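Window condensation: what to check before the heating season

The building office logged 913 maintenance requests at Skoltcombe over the past year, and moisture on or near windows was the most common subject from October on. Most of these requests did not need a repair visit. The notes below were put together by Hamidreza Dehghan from the inspection records and apply to all units in the Jovia and Ilau wings.

Water on the room side of the glass forms when the surface temperature falls below the dew point of the indoor air. At 70°F and 50 percent relative humidity, the dew point is close to 50°F. Older double glazing can drop below that at the lower edge on a cold night, where the metal spacer conducts heat out of the unit. A thin band of moisture along the bottom that clears by midmorning is normal.

Moisture between the panes is a different matter. It means the edge seal has failed and the drying agent in the spacer is saturated. Wiping and ventilation have no effect on it, and the sealed unit has to be replaced. Report it with the room and the position of the pane.

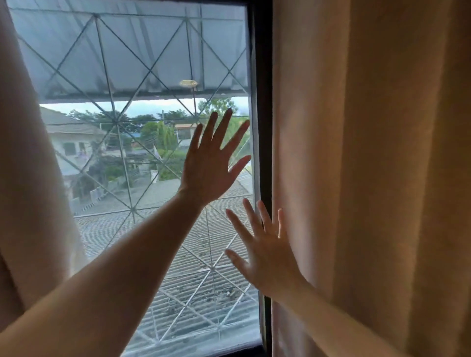 Drafts are often reported as seal failures. Cold glass cools the air next to it, and that air sinks and spreads across the floor – the sensation is the same as a leak. To tell them apart, hold a strip of tissue at the joint between sash and frame on a windy day. If it moves steadily at one point, the gasket is probably compressed or torn there.

Heavy curtains drawn at night lower the glass temperature further. Leave a gap of 2 inches at the sill and keep the radiator below uncovered. Run the bathroom fan for 16 minutes after a shower.

Gasket replacement in the Ilau wing starts in August. Moataz Abou Zeid is handling access and needs 3 days' notice for any change to a slot.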